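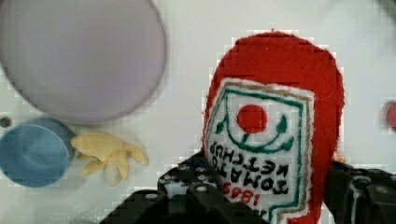

How often should you wash plush play food?

Once a month is plenty for most families, plus a wash any time something gets drooled on, dropped outdoors or shared with a kid who has a cold.

I settled on that after years of either washing everything in a panic or not at all. Our play kitchen gets used hard. Mornings are the worst of it, when I'm trying to make real breakfast and get served pretend breakfast at the same time.

So, first Saturday of the month, everything comes off the shelves and onto the table, and I sort by what it's made of. Fabric food goes in a zippered mesh bag. Plates, cups and anything else that's hard plastic goes in the sink with warm water and a squirt of dish soap. Check the tags on the fabric stuff! Some of it can only be wiped, and if the tag fell off ages ago (ours always do) I treat it as wipe only.

For the washable ones it's cold water, gentle cycle, half the detergent you'd normally use. Embroidery snags on zippers, so I never throw the bag in with jeans. Then I squeeze each piece in a towel and stand it up somewhere airy. The fat stuffed ones, like a ketchup bottle, take way longer than you'd think. Give them 10 hours at least, and turn them over before bed. A banana with floppy peels is quicker but you have to spread the peels out or they dry all crumpled.

Wipe-only pieces get a damp cloth with one drop of soap, then a second cloth with plain water. Don't soak the label.

While the fabric dries I do the dishes and the appliances.
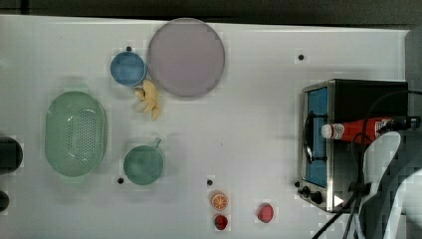 Colanders are the sneaky ones, by the way. Crumbs of real cracker get stuck in every little hole, and an old toothbrush gets them out faster than anything else I've tried. Mugs need a quick scrub where the handle meets the side. If you've got a toaster oven in the play kitchen, open the door and wipe inside, and please keep it away from the sink. I once found 3 raisins and a sock in ours.

My neighbor Blažena Doležal taught me to put things back by meal instead of by type, so breakfast stuff lives together and fruit gets its own basket. I thought it was fussy, but cleanup really is faster now, and my youngest can do most of it without me. We keep the big plate on the bottom and stack whatever fits on top of it.

One more thing about smells. If a plush piece is a bit musty, shake it in a bag with a spoonful of baking soda, leave it overnight, and brush it off outside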